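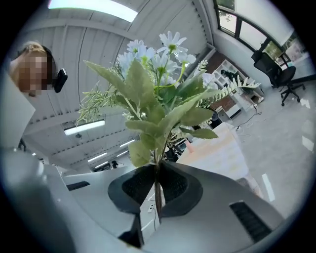
Should the smaller football grounds bring back proper standing terraces?

Wherever a club can do it safely, they should, and I'd start with the end behind the goal.

I've been going to Vorkthorpe since I was small enough to be lifted over the turnstile, and the best thing to happen there in years is the new rail terrace at the Leclerc End. It holds 700 people, and on a cold night with the floodlights on it sounds like three times that! I stood there in April when Loïc Barbier came off the bench and scored in the 91st minute, and I still couldn't tell you how it went in, as I had somebody's scarf over my face and both feet off the ground.

People who don't like terraces say the noise comes from a good team and would be there anyway. I don't agree. We had a good team before, the one with Iida Laitinen's brother-in-law in goal, and we sat in rows of blue seats and clapped politely (I did it too, I'm as guilty as anyone). You can't sing properly sitting down. You can't drift along to stand with your mates when they turn up late, either, and half the fun of a match is who you end up next to.

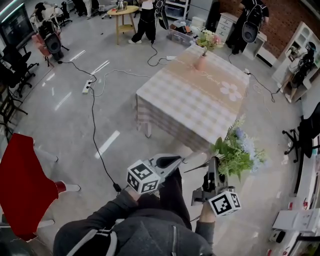

The other complaint I hear is that standing puts off families and older supporters, and I take that one seriously. My mum has had her seat in the main stand for 48 years and she isn't giving it up for me or anybody. Good! Keep the seats, keep them comfortable, and put some care into that side of the ground as well. The tea room at Vorkthorpe could do with it. A checked cloth with daisies on it and a little pink vase of flowers would cheer that place up no end, and it would cost less than a corner flag. A ground ought to have room for the person who wants a chair and a hot drink and for the person who wants to bounce for the whole second half.

What I'd love now is for Sindard to have a go. They've got a grass bank behind the away goal that would take 300 easily, and their fans already sing better than ours, though I'd never say so on the coach. Get them up on a proper terrace, get ours in the opposite end, and I'd happily pay double for that derby.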